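Cleren Outdoor Hanging Set
From Gowda, Plinddale
Item 2183

We love drying clothes outside, and the Cleren set came out of wanting shirts and knits to hang better in the yard. It pairs a plain white plastic hanger with a flexible 3D-printed insert, and the two are sold together in one flat mailer (it fits most mailboxes, which made us very happy). Use the hanger by itself for everyday shirts, and bring in the insert when you have a sweater or something with a collar that likes to flop over.

The hanger is the simple part, and we wouldn't change a thing about it! It's light, it wipes clean, and the hook goes over a line, a rail or a closet rod. White is the only color we stock for now. Light-colored plastic shows pollen and dust quickly, so give it a swipe with a damp cloth before you put anything freshly washed on it. 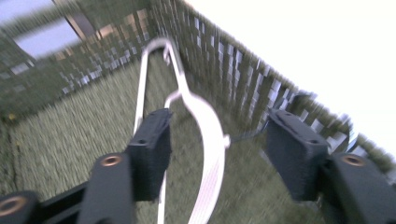 White plastic hanger, out on the grass near the slatted fence.

The insert is where we got carried away. It's printed in a cream-colored, flexible material, with long strips and curved bands that you can bend with your fingers. We went through several shapes over the winter before settling on this one, and the version you get today is number 5. The bands sit inside the garment and keep the front and back apart so air can move through. Bend it gently the first few times - it loosens up with use.

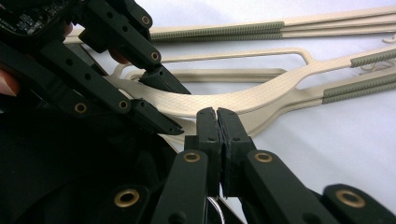

Cream flexible print, with its long strips and curved bands, on a white surface.

Small lines from the printing are normal, and you may feel a slight ridge along an edge. If one catches on fine knits, rub it down with a nail file. Keep the insert away from irons, dryers and hot car dashboards. Lukewarm water and dish soap are fine, and it can go back in the drawer flat once it's dry.

What you get
One white plastic hanger
One cream printed insert
One care card

Also sold separately
Printed insert only, cream
Hanger only, white

The set works well with the Skundeck wall rail, which has the same spacing as our older Cleren rail. If you have a different rail, check that the hook has room to turn before you load it up.

We printed 700 inserts for this batch, and the next one is planned for July. Orders go out from Plinddale in the afternoon, and anything placed after 2 p.m. ships with the following day's mail. Returns are fine on unused sets in the original mailer.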